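Print | E-mail

Teaching a Gripper to Set Out Breakfast: Project Report

Our project asked whether a small learning system could pick up kitchen tasks from people's hands. We collected every example with hand-held grippers, so no robot arm was needed at this stage. The person doing the task holds the tool, a camera on it records the view, and the square markers on the two jaws let the software work out how far they are open.

All recording was done at one wooden table with black fabric hung behind it. The breakfast task used a toaster, a drink in a white cup and a round cork coaster — the objects stayed the same, but we moved them between takes.

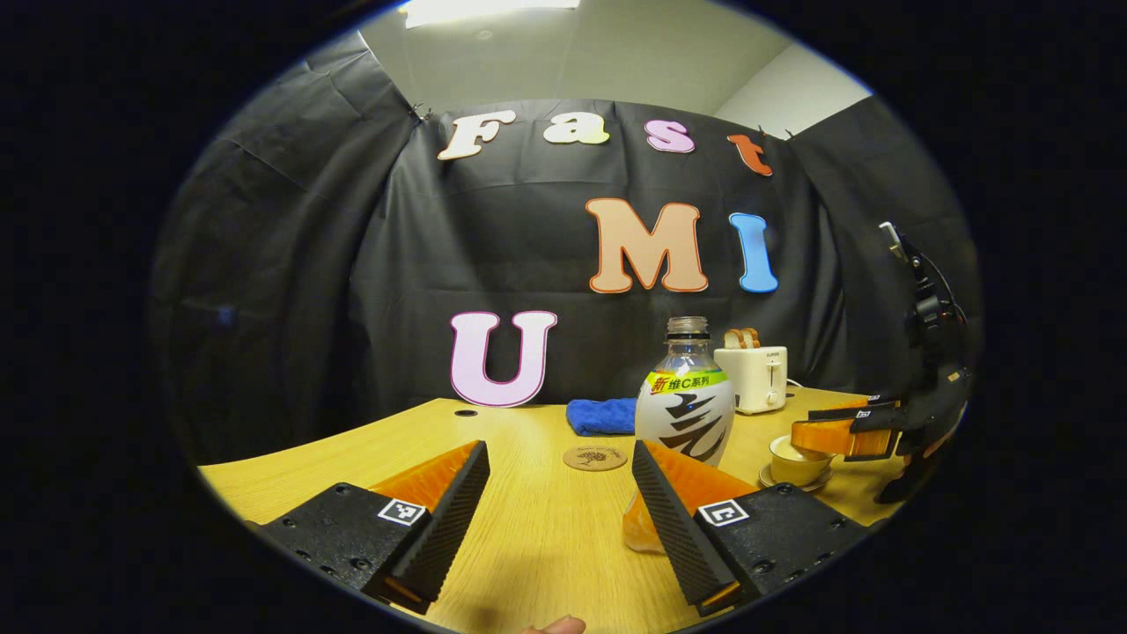 Fotis Chrysikopoulos
Student, data collection and write-up

We recorded 34 examples in April. Salma Bennani and I took turns, 17 each, because our first trials showed that one person's habits get copied very easily. I reach in low and fast. Salma comes from above and waits before closing the jaws.

We dropped four takes. In two the markers were lost when the tool turned too far, and in the others the cup slipped. The rest were trimmed and labeled by hand — slow work that took longer than the recording.

Training on the Jerusia computer is the next step.

19 Jun 2025

Print this page | E-mail this page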